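The Long Way to the Bakery

My grandmother believed that a town should be judged by how long it takes to buy bread in it. She didn't mean the line at the counter. She meant the getting there and the getting home again, with all the stopping that goes on in between, and by her measure the best towns were the ones where a loaf cost you most of the morning.

I thought of her often last February, when I spent 22 days in the old quarter around Khoury Street, supposedly to finish a book. I rented two rooms over a shoe repair shop belonging to Jihad Shboul, who starts his radio at six and sings along with the commercials. The bakery, Gravetti, was four minutes away by the map. I don't believe I ever managed it in under forty.

First there was Jihad himself, who wanted to know how I'd slept. Then there was Yasmine Benmoussa at the flower stand, who was having a long disagreement with her sister over a wedding menu and liked to have a stranger's opinion (I was for the lamb – I am always for the lamb). By the time I had settled that, the sesame rings were usually gone and I had to make do with whatever was left, and I can't say I minded much.

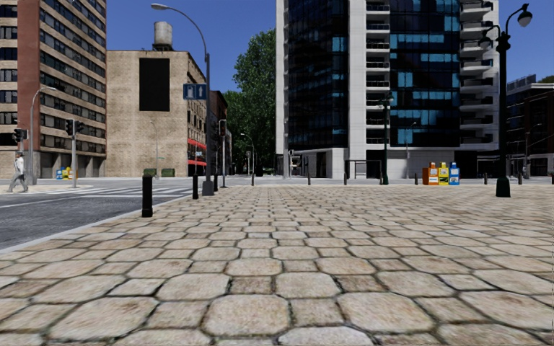
Walking does something to talk that sitting down doesn't. You can say a hard thing more easily when you're both looking ahead, and you can let a silence go on for a whole block without anybody reaching for a phone. Raed Nimri, who taught school here for years and still corrects my grammar, told me he proposed to his wife on the way to mail a letter. They forgot to mail it. He still has it in a drawer, stamped and all, addressed to the gas company.

I did finish the book, more or less, and came home to a house where the nearest bread is a drive away. Most mornings I walk to the corner anyway, say hello to the neighbor's dog, and walk back with nothing in my hands.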